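Koreo Hand-Held Gripper Kit: Frequently Asked Questions

Last updated 2 August 2025

What is in the kit?
One Koreo hand-held gripper, 2 spare finger pads, a wrist strap, a charging cable and a carrying sleeve. The recording software is a separate download and is included in the price.

Do I need a robot arm to use it?
No. You hold the gripper and do the task yourself while it records. If you own an arm, the adapter plate sold by Dimitriou lets you mount the same fingers on it, so your recordings and your robot use matching hardware.

Where can I record?
Any indoor space with steady light. Most customers start at home, on a table or a bed. 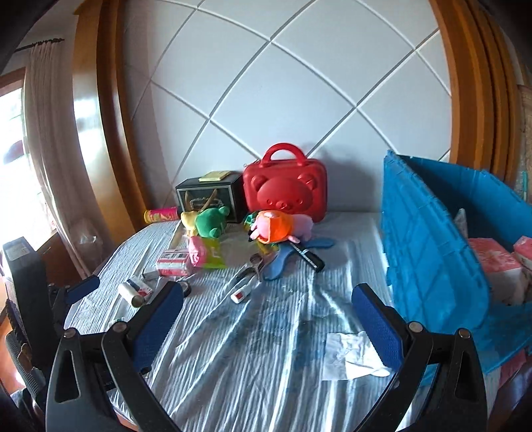
Tidying is the first task we suggest to new users. It needs very little setup, and you can repeat it as often as you like by putting everything back in a new arrangement. Choose things that differ in shape and stiffness. Plush toys, a marker pen, a pair of scissors and a roll of tape on a wrinkled sheet will give you soft, thin and hard grasps in the same session. An open storage crate next to them makes a clear place to put things. Keep loose bedding out of the linkage when you reach low.

How heavy an object can it lift?
Up to 3 pounds with the standard pads. For anything heavier, ask us about the Sekano fingers, which are longer and stiffer.

Can it pick up thin items such as pens?
Yes. Come in from above with the jaws open and close slowly. Practice a few times before you record. If a pen keeps rolling, set it on cloth.
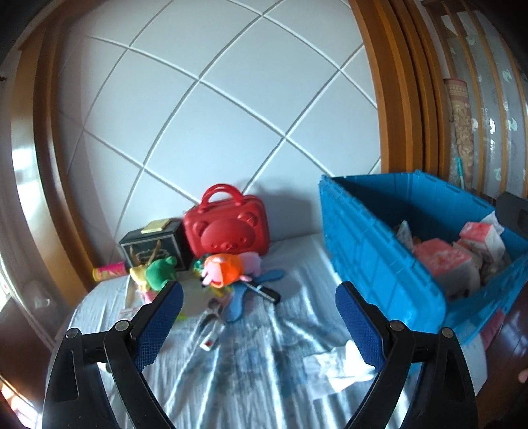
Jaws open over the bedsheet, with plush toys, a marker and the storage crate in reach.

How many recordings do I need?
For a single task in a single room, we recommend starting with 50. Check those before you make more. Ilir Bošković on our support desk will look over your first set at no charge if you upload it through your account page.

How do I clean the pads?
Wipe them with a damp cloth and let them dry. Do not use solvents. Replace a pad when the surface feels smooth or starts to lift at a corner.

Can children use it?
It is not a toy. The linkage can pinch. We ask that users be 16 or older.

Can I rent a kit before buying?
Yes, through Duvside. Rentals run by the month, and the first month's fee comes off the price if you buy. The deposit is $107 and is returned after the kit has been checked in.

Who do I contact about repairs?
Write to Ermira Petek in the service department. Include the serial number from the underside of the handle and a short note on what went wrong. Please do not open the handle, as this ends the warranty.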